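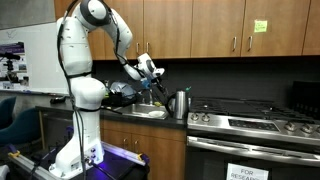

Cable strain relief and keep-out rules for arms in kitchen test cells

Print this thread | E-mail this thread

flestlow_ops
Posted 26 June 2022
We're rewriting the cell rules for manipulation work near sinks and ranges. Draft so far:
1. Cables strapped to the arm on both sides of any joint that travels more than 70 degrees.
2. No powered connector within 760 mm of an open basin.
3. Gas shut at the wall valve before the arm is enabled.
4. Kettles filled by a person, arm disabled.
Comments before it goes to Ultwood for review?

torque_ripple
Rule 2 won't survive. A normal counter run doesn't give you 760 mm between the sink and anything. Specify a splash barrier and a connector rating instead — distance is a poor proxy.

hexkey
Disagree. Ratings assume a mated connector, and half the ports on a base panel sit open. Keep the distance, allow a shield as an exception with a sign-off.

torque_ripple
Then require caps on unused ports. An exception everybody needs is just the rule written badly.

m_lowpass
Rule 1: straps alone aren't enough. Ours were pulled tight at Prollumell and the jacket failed after nearly 4000 cycles. Leave a service loop at the wrist and run the joint end to end by hand before tightening.

flestlow_ops
Loop added. What speed limit are people using near the range?

hexkey
50 mm/s inside the keep-out, gripper closed or not. Also clamp the base rails and witness-mark them.

grateful_dead_band
Rule 4 is too strict. Filling is the task for some of us. I'd say cold water only, fill line marked, kettle unplugged.

flestlow_ops
Cold only I can accept. Rule 2 stays open until Ultwood answers.

Related threads
Lambrechts rail clamps: torque values
Signs for appliances in shared labs
Port caps, where to buy
E-stop placement, May revision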